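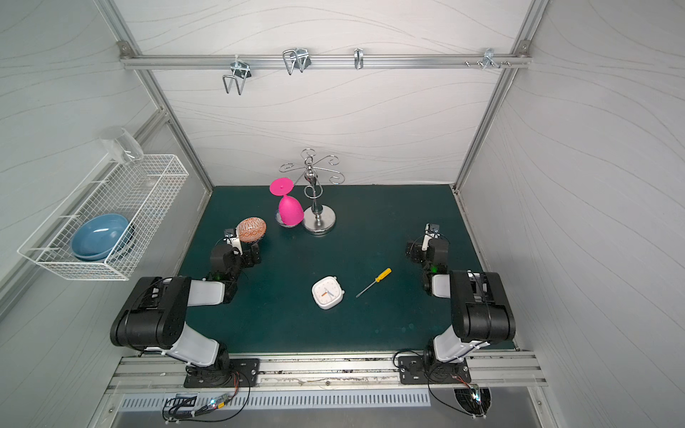
*An orange-and-white patterned egg shape on a dark teal worktop.*

I don't trust a night cream that comes with a leaflet. The Vosano Overnight Balm has one, folded eight ways, and by the second panel it's promising "rested" skin. My skin has never been rested. I bought the balm in December with my own money, after my sister wouldn't stop going on about it, and I've used it for 30 nights.

The texture is good, I'll give it that. It's thick in the pot and goes thin once you rub it between your fingers, and a bit the size of a pea does my whole face and neck. It doesn't sting round the eyes. The smell is another matter: rose at first, then something like the inside of an old handbag, and it hangs about on the pillowcase.

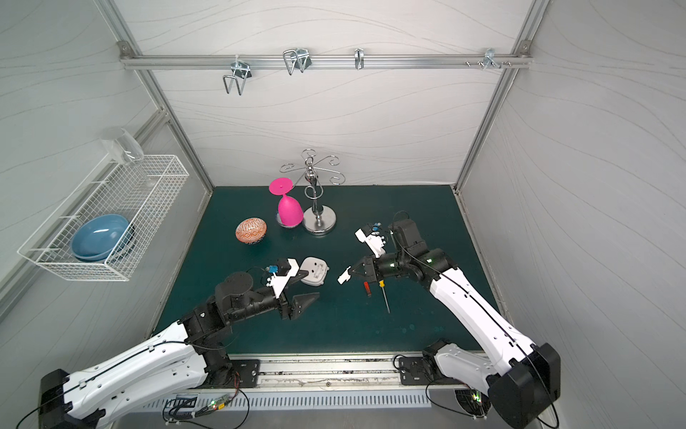
**Nadège Leblanc**
Skincare reviewer

Did it do anything? My cheeks were less tight in the mornings, which any decent plain cream manages when the heating's on. The lines on my forehead are where I left them. The redness by my nose went down for a week and then came back, and I can't pin either on the balm.

Vosano's website shows 1,733 reviews and I couldn't find a grumpy one among those I read. Several used the phrase "drinks it in". Make of that what you will.

The lid annoyed me too. It's got 2 parts and the inner one drops in the sink if you're half asleep. My old Haremham cream has a pump and costs a good deal less, and I'd gone back to it by the following weekend.

**Would I buy it again?** No. If you've got very dry skin and like a heavy rose scent, try the small pot first.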